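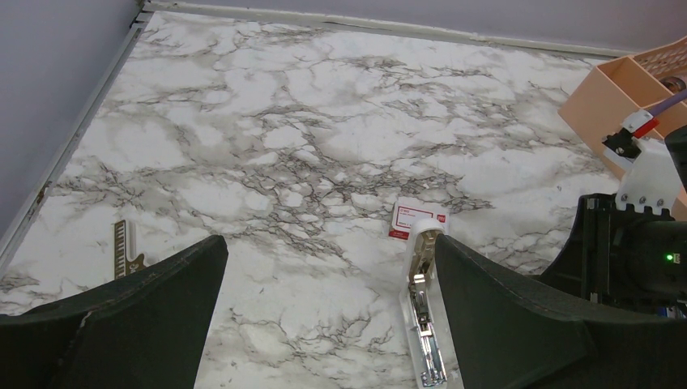

Figure 2. Wrist camera view during desk tidying, with a stapler between the gripper fingers and the organiser tray at the upper right.

4.3 Changes in the work of the office staff

At the Ponivthorpe office, the Drosteck cell took over the sorting of small stationery in June. Before this, the clerks did the sorting by themselves at the end of each shift. We recorded 176 tidying sessions and interviewed 20 employees, all of whom had worked there before the installation.

Most clerks told us that the work did not become less, but it moved to another hour. They now prepare the table in the morning and check the trays after lunch. Small items such as the stapler in Figure 2 can lie in many orientations, and the clerks soon learned which ones cause a stop. Several of them began to arrange the items for the robot - a task which is not written in any job description. The Golestani scale, which we used for perceived workload, does not cover this kind of help.

Two clerks also said they missed the quiet time of sorting, when they could talk with their neighbours. We return to this point in Section 5.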